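Clomska Hand-Held Gripper – Open Day and Demonstration Bookings

Home > Equipment > Teaching tools > Clomska hand-held gripper

The Clomska is a two-finger gripper that a person carries in the hand. You do a task with it at a table, the tool records what the fingers and the hand are doing, and the recording is used later to teach a robot arm the same task. We sell it, we rent it, and a few times in the year we open the workshop in Zallberg so that people can try it before they decide. The next open day is in December. Places are limited to 50 visitors, divided into small groups.

What happens during the visit

Doors open at 9:30 am. Gifty Aidoo meets the groups at the entrance and gives a short introduction, mostly on safety and on what not to pull. After this you go directly to the table. We have learned from earlier visits that people do not want to sit through slides, so there are only 4 of them and they are shown at the end for those who are still interested.

Each visitor gets the tool in the hand for at least one complete task. It is heavier than it looks in the catalogue, and most people hold it too tightly in the beginning. Theophilus Wumbei stands beside you and corrects the grip. He will ask you to close the fingers slowly, to wait a moment, and only then to lift.

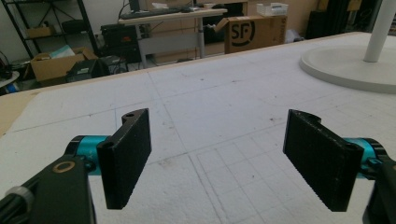 A recording that is made too quickly is usually not worth keeping. The software, Putent, lets you play it back at once and you decide if it stays in the set or goes to the bin. In our own projects we plan for 100 good recordings of a simple pick-and-place task before we begin the training, and up to 1,000 when the objects vary very much in shape. These are our working numbers. Yours can be different, and Bernice Gyamfi is glad to talk it through with you if you bring a description of your application.

Objects for the demonstration

We work with ordinary household articles. In past years we used machined test blocks, which gave beautiful results and told the visitors almost nothing about their own daily work. Kitchen things are more difficult and therefore more useful. A long handle wants to turn between the fingers as soon as it is held far from its centre of weight, and a wide smooth surface can slide. 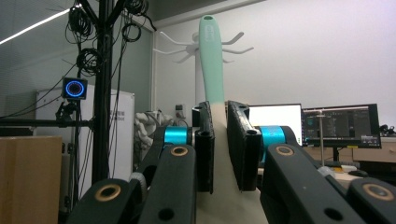
The choice of gripping point is the subject of the second exercise. Every visitor tries the same article at two or three heights and compares how steady it feels. With the green-handled utensil the pads are closed on the cream-coloured lower part, where the body gets wider, and the handle is left to stand free above them. Other positions are possible, and we encourage you to try also the bad ones. Dropping is allowed. Please bring your own article if it fits in one hand – no glass and no blades.

Finger pads

The standard pads are black with a textured surface and are included in the price. They can be changed by the customer with the key that is delivered in the case. Pads wear with use, so look at them before every longer session and keep them free of oil. If you need another shape, Dede Sowah draws it for you from a sketch or a sample part. Special pads are normally sent separately from the tool.

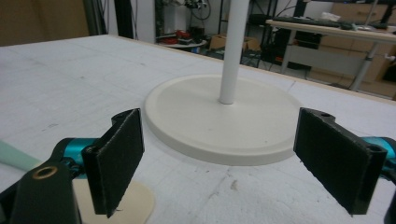 The two finger pads and a white stand on the demonstration table.

Afternoon session

From 1:30 pm, Arne Stüber shows the way from the recording to the moving arm. This part uses the Sulemana controller and takes longer than the morning, as the preparation of the data has many small steps. It is intended for technicians and programmers, but everybody is welcome to stay. Questions are collected during the session and answered at the table afterwards.

Rental and purchase

The tool can be rented by the week or by the month. A rental includes the Clomska gripper, one set of standard pads, the cables, the carrying case and a Putent licence for the rental period. If you buy within the same season, the first rental fee is taken off the price. Visitors of the open day receive a written quotation on request.

Registration

Participation is free of charge. Write to the demonstration desk in Zallberg with your name, your organization and the session you prefer (morning, afternoon or both). Please tell us also if you are left-handed, then we set up the tool accordingly. Coffee and a simple lunch are offered. Parking is behind the building, entrance on the ramp side.

Related: Spare pads – Carrying case – Putent licences – Sulemana controller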